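Battery sorting practice (robotic)

Battery sorting practice is the set of working rules applied when robot arms separate loose household-size cells by chemistry. It covers preparation of the work surface, placement of receiving bins, gripper condition and the handling of doubtful cells. The best known text is the Wandoddale Guideline, drafted by Yasuo Kuroda and Ratree Rojanasak and revised each November.

Scope

The guideline applies to cylindrical cells in AA and AAA sizes. Button cells, battery packs and any cell with a swollen or leaking case are excluded and must be removed by hand before the arm is powered.

Work surface

Cells are presented on a flat, non-conductive surface. A matte finish is preferred, as glare can hide the edge of a light-colored cell from a wrist camera. Retail packaging should be cleared before a run. Clear blister trays are named as a hazard to detection - a cell inside a tray may be reported as free to grasp when it is not. 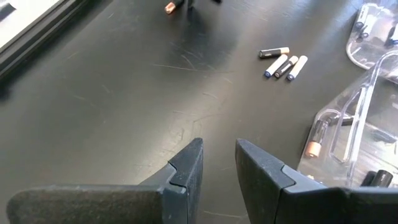 Loose cells and clear blister packaging on a black tabletop, seen from the wrist camera.

Gripper condition

Fingertips are inspected at the start of each shift. Surface wear is acceptable if the two tips still close evenly along the contact edge. Metal must not be exposed at any point that can touch both terminals of a cell. The Stanix supplement, written by Manee Onsri, adds a limit of 20 newtons on closing force.
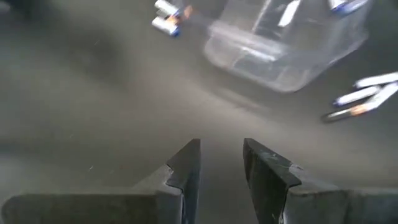

Open gripper with pale wear near the fingertips; loose cells lie beyond.

Receiving bins

Each chemistry has its own bin. Rechargeable nickel-metal hydride (NiMH) cells are kept apart from single-use alkaline cells, which must not be placed in a charger. Clear bins allow the contents to be checked from the side without lifting them. 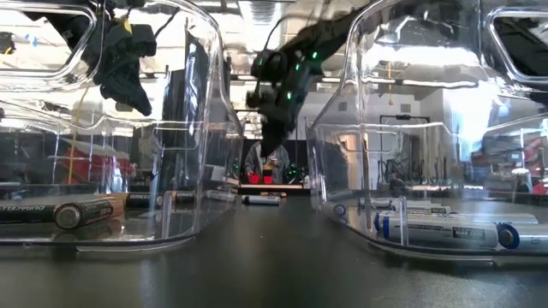

Bins stay in fixed positions for the whole run. If one is moved, the arm is stopped and the drop points are taught again. Where two arms share a table, only one may enter the space between the bins at a time. A cell that cannot be identified after 3 attempts is left in place for the operator.

Records

The operator logs each stop and its cause. Logs are closed after 2,000 cells or at the end of the shift.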